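Filed under: Workplace Studies / Shared Interiors

Search this journal Enter keyword or author

4.2 Tables that belong to no one in particular

The Zorside building has 623 pieces of movable furniture on its inventory, and most of them explain themselves. Desks are for desk work. The stools at the coffee counter are for leaving coats on. The small tables on the upper levels are harder to place, and the occupants we interviewed were little help. Asked what the round table on the mezzanine was for, 8 of 25 said "meetings," three said "lunch," and the rest wanted to know which table we meant.

Our own notes suggest that it is mainly a place to put something down. Objects left there were small and of modest ambition: a bottle, a cup, a folded newsletter from the Graven project that stayed put until Friday. Laptops went downstairs, where the company was. Larger items seldom made the climb at all, the stairs having their own views on the matter.

The position of the table (Figure 3) helps to account for this. It stands on a plank floor beside a curved railing, with the open work area in plain sight below. Anyone standing at it can watch colleagues at their desks and be watched in return, an arrangement the architects at Rønning described in their handover booklet as "passive connection." Occupants had shorter words for it. Several told us they liked the spot very much and never stayed there longer than a phone call.

We therefore coded the mezzanine table as a landing surface, a category borrowed from our earlier study of hallways, where it had covered radiators and one unlucky piano. The coding held for the full observation period, apart from a birthday.

Figure 3. Round wooden table on the mezzanine, with a flat white disc at its middle and a capped water bottle near the edge. The lower work area is visible through the railing.
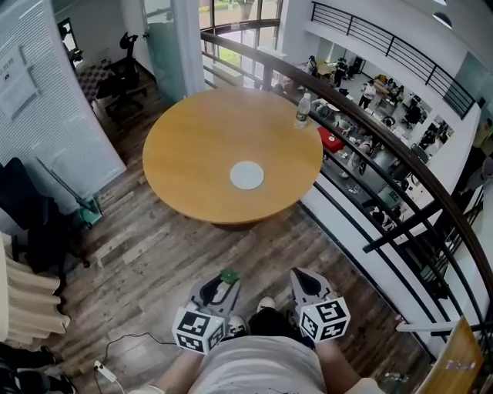 4.3 The Flesari shelving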